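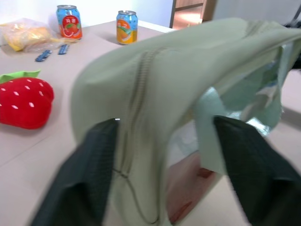
Ticket 2743 - Rurnik washer, Kennedy St laundry room, won't drain / error on spin
Status: open, then closed, then open again

7:40am - Machine 2 stopped mid cycle, drum full. Door locked. Error 29 on the panel. Tenant in 35 wants her stuff back before work, told her no promises.

7:55 - Power off at wall, waited, power on. Same code. Tried spin only. Hums, clicks, quits.

8:10 - Drained by the little hose at bottom front. Two buckets and a towel. Door let go once the level dropped. Clothes out, rinsed in machine 3.

8:30 - Pulled the filter. Hair tie, a dime, a lot of gray lint. Cleaned, put back, ran empty quick wash. Drained fine. Closed ticket.

1:15pm - Reopened. Error 29 again, different load. Filter clean this time so not that.

1:40 - Checked drain hose behind machine. Pushed flat against the wall where somebody shoved the washer back. Pulled it out a few inches, hose still kinked and stays that way. Cut off the bad end, there was enough slack. New clamp.

2:20 - Empty cycle ok. Full load of towels ok. Spin sounds rough but it did before too.

2:45 - Called Clirkia parts desk, on hold 43 minutes. They want the pump number off the sticker. Sticker is under the machine. Of course. They do have a pump in Zukcombe, will hold it til the end of the week.

4:05 - Tipped it, got the number, called back. Pump reserved under Tshepo Lekota. Not ordering unless it fails agian.

To do:
- tape on floor so machine doesnt get pushed back
- new hose, the cut one is short now
- sign about emptying pockets and zipping things up before they go in
- refund 35, she paid twice

Leaving open til July.

Comments (3)

dryer_dan: had the same code, mine was the standpipe clogged not the hose. worth snaking it

Mo: Is machine 2 ok to use tonight or no

T. Lekota: yes but small loads pls

5 shares

Contact building office | Back to top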